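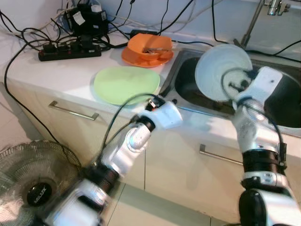
Section 3. Preparing a Read-Aloud Session with the Sunaron Picture Book Kit

The Sunaron kit contains two board books, one set of story cards, and a cloth mat. It is intended for children from toddler age through the first years of school, with one adult reading. Before the first session, the reader should choose three or four household objects to stand in for things in the story. Plain, brightly colored tableware serves well: an orange bowl on a matching saucer can be the bear's breakfast in Mestov, and a light green plate laid flat can be the pond. Breakable pieces should be kept for the adult to handle.

3.1 Setting up

1. Unfold the mat and place it with the printed border facing the children.
2. Sort the story cards by the symbol on the back. Cards marked with a leaf belong to Mestov; cards marked with a boat belong to Stadberg.
3. Read the chosen book through once, alone and aloud.
4. Place the household objects behind the reader, out of reach.

Note: The Stadberg cards are numbered from the last page to the first. This is intentional -- the story may be told in either direction.

3.2 Reading

1. Show the cover and read the title and the name of the author, Nanami Koyama.
2. Open to the first spread and wait. Allow the children to speak before the text is read.
3. At each page with a colored corner, invite one child to turn over a card and say what might happen next.
4. Bring out an object when its card appears, and return it before the page is turned.

Caution: The story cards are small and may be chewed. Do not leave them with children under 3.

Caution: Do not force the spine flat. Pages that have come loose should not be taped.

3.3 After the session

Wipe the covers with a dry cloth and store the books upright. Replacement cards may be ordered under part number 551.

Last updated: Thu 29 February

Related items
Section 2. Contents of the Kit
Section 4. Reading to Mixed Age Groups
Sabbagh Story Cards: Supplement
Care of Board Books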